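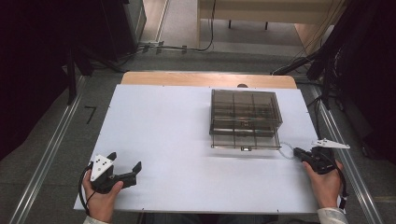
Potitz Drawer Set, README

Hi, I'm Liya Abdella and I put this set together at Wondmont, mostly in December, mostly after lunch. It's a collection of hand-shown demos for small storage tasks: opening a drawer, closing it, moving a little thing from one spot to another. We do all of it with a pair of hand-held grippers, one per hand, so the person showing the task feels the pull of the drawer directly (I love this so much more than driving an arm with a joystick!). The dotted white plates on top of the grippers should stay in plain sight of the head camera while you work, so try not to roll your wrists too far. The smoky drawer organizer sits on the white board, and a chain or cable near its front corner is fine to leave in view.

What you get

There are 50 demos, split into 11 folders. Each demo has a head view, a left gripper view, a right gripper view, finger opening over time, and a short text note saying what the person was trying to do. Start with the folder called lencho_easy if you just want to see whether your loader works. The longer two-hand tasks are in lencho_pair, and those are the ones I'd train on if I had to pick.

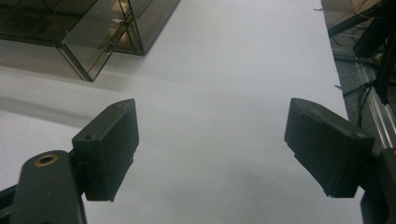 Gripper view with the fingers open and the tinted box ahead on the left.

Loading it

Point Vonimero at the top folder and it should find everything by itself. If it complains about a missing notes file, make an empty one and carry on, I keep forgetting to fix that. All views run at 20 frames per second. The head view starts a touch earlier than the other two, so please line things up by the time stamps and don't trust the frame index. I lost an entire afternoon to that one.

How we show a task

Open both grippers all the way before you start recording. Go slower than feels natural, especially when you're closing on a thin edge, and hold still for a moment at the end so there's a clean place to cut. If you fumble, keep going and recover! I kept the fumbles in and tagged them "retry" in the notes. They're good material and I'd like more of them.

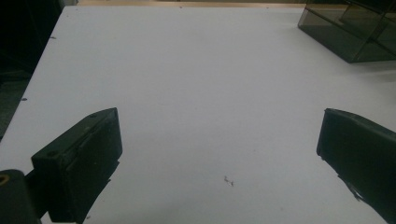 Things that may trip you up, mostly on the vision side. See-through plastic is hard, and my first depth tests on it were pretty sad. With the box tucked in the corner of a gripper view you get its walls and inner lines layered over each other, and a simple edge finder goes a bit wild there. I also left the tabletop as it was, dark specks and all, so if your segmenter keeps finding tiny objects on the white, raise the minimum size before you write to me.

Known gaps

7 demos have no text note yet. Left-handed demos are thin on the ground, and I'd happily take more if you have grippers of your own. Send them in the same folder layout with your name in the notes file, and I'll add you to the credits in the next version.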